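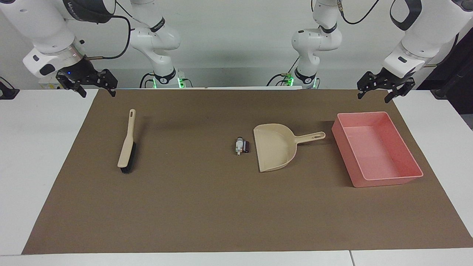
OK, grippers thread! I've been trying two sets of two-finger grippers on our two-arm bench and I have far too many opinions, so buckle in.

The job is a tidy-up. One arm takes the hand brush, the other takes the dustpan, a bit of small rubbish gets swept in and the pan gets tipped into the pink bin. My nan could do it in her sleep. Two arms find it very, very hard.

The contenders: the Gelus fingers (stiff, flat faces) and the Trovum fingers (a bit of give in the pads). Same arms, same controller, same brush and pan. 60 runs each, all driven by hand, no learned policy yet. That comes later and I'm already impatient.

First up, picking the brush off the mat. Gelus won this one easily. The handle is slim and lies nearly flat, so you want fingers that go down either side and simply stay where you put them. The Trovum pads squish outward when they touch the mat and then the handle rolls. I got better at it! But I had to slow right down.

The dustpan was the other way round. Once you lift it by the handle the scoop wants to tip, and the stiff fingers let it swing like a gate. The soft pads hang on. I cheered out loud at the first level lift and Atieno Shirima came over from the next bench to see what had broken.

So my favourite setup so far is a mixed one, stiff on the brush arm and soft on the pan arm. It feels like cheating. Does anybody else run odd pairs? I'd love to hear how you handle calibration, as mine needed its own offsets for each side and I mixed them up on Monday. Twice.
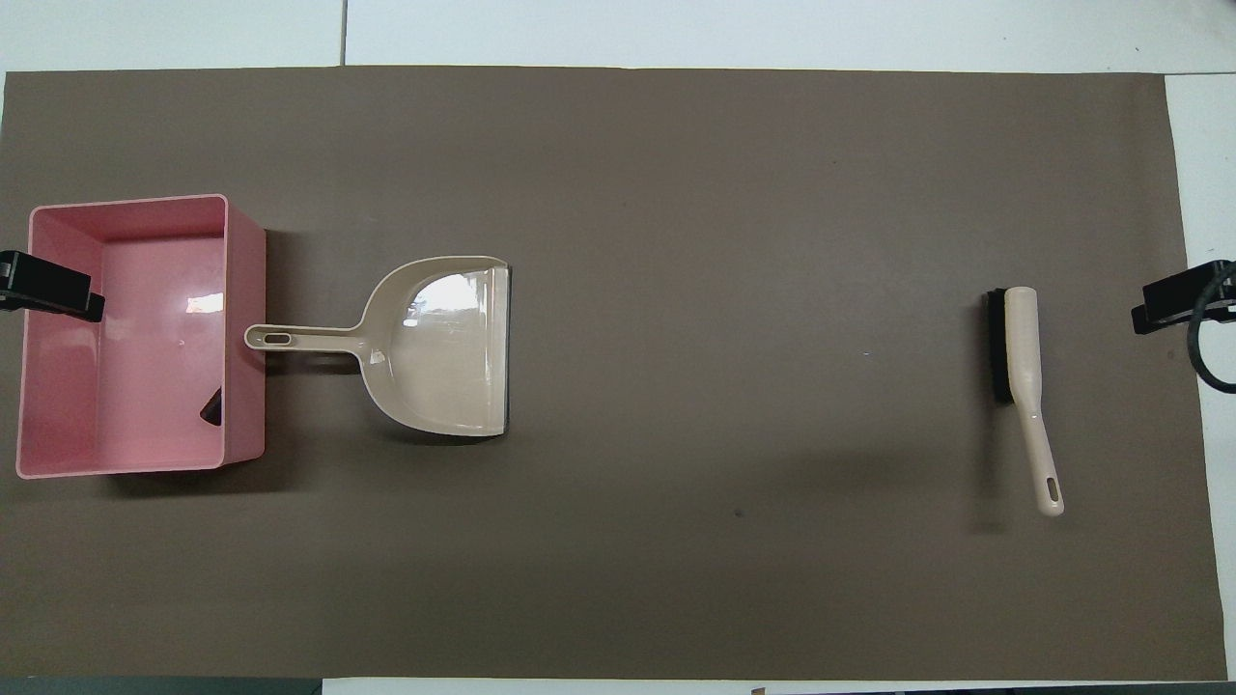 Cameras next! The high fixed view is great for planning where to go and pretty useless for the last little bit, when you need to know if the lip of the pan is flat on the mat. The head view is much better at that. What I really want is a wrist camera on the pan arm, and I've asked very nicely.

Also, colour matters more than I figured. A beige brush and pan on a dark mat, lovely, easy to find. Black bristles on that same mat, much less lovely. Our tracker kept deciding the brush was all handle. Jozefína Ondrejka suggested turning up the overhead light a touch and that fixed most of it, so she gets my biscuit ration for the week.

Controller notes for the three of you who care: I'm logging at 1000 Hz on the Ocampo box and it's been solid as a rock. The older Bomo one dropped messages whenever both grippers closed together. Might be our wiring. I'll swap the cables before I say anything mean about it.

Still to try: grip force on the brush while sweeping. Too light and the handle twists when the bristles drag. Too firm and the arm pushes the rubbish clean past the pan (sorry, little battery-looking thing, you've had a rough week).

If you've got a finger shape you swear by for thin plastic handles, send me a sketch. I've got printer time booked on Friday and nothing in the queue yet!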